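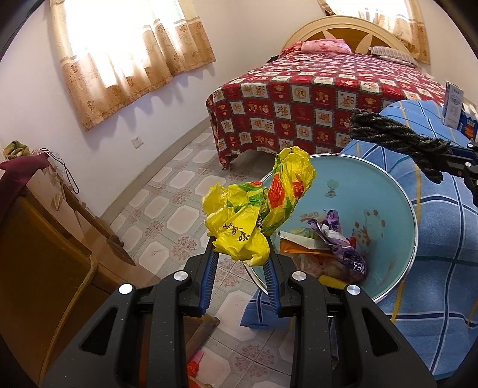 Carleen Tapsell thought it could all wait until Friday, and told her brother so twice over the phone, once before he had explained what he was doing and once after. A room that had stayed in a mess this long, she said, would hardly take offense at a few more days.

But Hamish Lowther had already pulled the bin close to the near bed, and he was the sort of man who, once a bin was pulled close to something, felt bound to put things in it. He had the phone tucked between his shoulder and his ear, and he was talking and sorting at the same time, which their mother always said he could not do and which he had been trying to prove he could for most of his life.

"It's only wrappers," he told her. "I'm starting with wrappers and I'll work up."

"Work up to what?"

He looked over at the far bed, with its red and cream squares, and didn't have a good answer. The two of them had slept in this room every summer when the house at Ruawai was full of cousins, Carleen in the bed under the red squares because she was older and Hamish in the blue plaid because he wasn't. There had been bears on her cover, and he had wanted those bears so badly one June that he offered her 14 dollars for a single night, everything he had, and she took the money and then let him have the bed for a week (she still brought this up as an example of her generosity, and he still brought it up as robbery).

"Did you find the boxes?" she asked.

He had found boxes, all right. Their aunt never met a box she didn't think would come in handy, and she had gone through life setting things down on the nearest bed with every intention of coming back for them. So now the blue cover had turned into a kind of counter, the way beds do in a house where people are always on their way to another room. 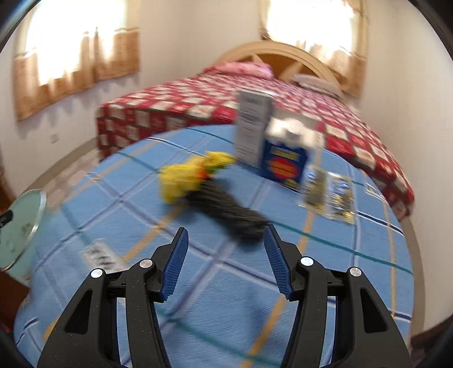 He sat down on what was left of the edge and felt the mattress give in the same old place. It was 4 in the afternoon and the ferry from Bridine wouldn't bring her over before dark, if she came at all, and he was surprised by how much he wanted her to come.

"I don't know what half of it is," he said. "I don't want to throw out something she liked."

"She liked all of it, Hamish. That was the trouble."

He laughed, and then neither of them said anything for a bit, and he could hear her kettle starting up at the other end, and the radio, and the little dog complaining about the radio.

"Leave my bed how it is," Carleen said at last. "The cover, I mean. Don't fold it up or anything. I'll be on the late boat."

"You said Friday."

"I know what I said. Is there anything to eat?"

He told her there were eggs, and bread if she wasn't fussy, and he went to see whether that was true.

Home | Stories | Poems | Contributors | Contact

More recent stories
Sixty Steps to the Landing
The Zultico Salesman
What the Dog Heard
A Winter in Avano
Room 111

Last updated in June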